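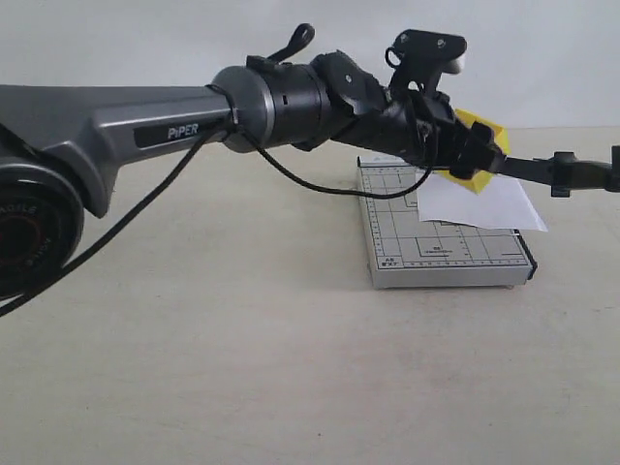
Looking after dance shoes and practice clothes at home

Canvas slippers
Brush off loose rosin and dust with a dry nailbrush before any water goes near them. Wash by hand in cool water with a little dish soap, scrub the soles last, and rinse until the water runs clear. Stuff them with white paper towels and dry them away from the radiator. Newspaper leaves ink on pale canvas.

Leather slippers
Wipe with a barely damp cloth, let them air, then wipe again with a dry one. Do not soak them. If the sole has gone slick, a few strokes with a wire suede brush will raise the nap.

Pointe shoes
Take out the pads and spacers as soon as you get home. Open the shoes up, bend the wings outward and hang them by the ribbons in moving air. A mesh bag on a door hook works well. Most pairs need at least a full day, and in a damp July they may need two, so it pays to rotate pairs if you dance every day.

Sewing ribbons
Dental floss (unwaxed) outlasts ordinary thread. Fold the heel down toward the insole to find the spot, mark it with pencil, and stitch a small square. Catch the lining and the canvas but stay clear of the drawstring -- once that is sewn down it can't be tightened. Seal the ribbon ends with clear nail polish if you don't like using a flame.

Tights
Cold water, mesh bag, gentle cycle, no fabric softener. Hang them over a bar. For a small run at the toe, a dab of nail polish will hold until the end of class.

Leotards and unitards
Rinse in the sink the same evening, even if the proper wash has to wait. Roll in a towel to press out the water and dry flat. Drita Perić, who looked after the costume racks at the Sandmont studio, used one part white vinegar to 8 parts cool water for anything that still smelled after washing. Soak for 16 minutes, then rinse twice.

Tutus
Store upside down or flat, never on an ordinary hanger. An old bedsheet makes a good cover. Spot clean the bodice with a cotton swab and cold water, and test on an inside seam first.

The bag
Empty it once a week. Turn it inside out, shake it over the tub and wipe the lining. Keep shoes in their own cloth pouch -- a pillowcase cut in half and hemmed makes two.

Updated 12th August. Ribbon notes from Lumturie Krasniqi.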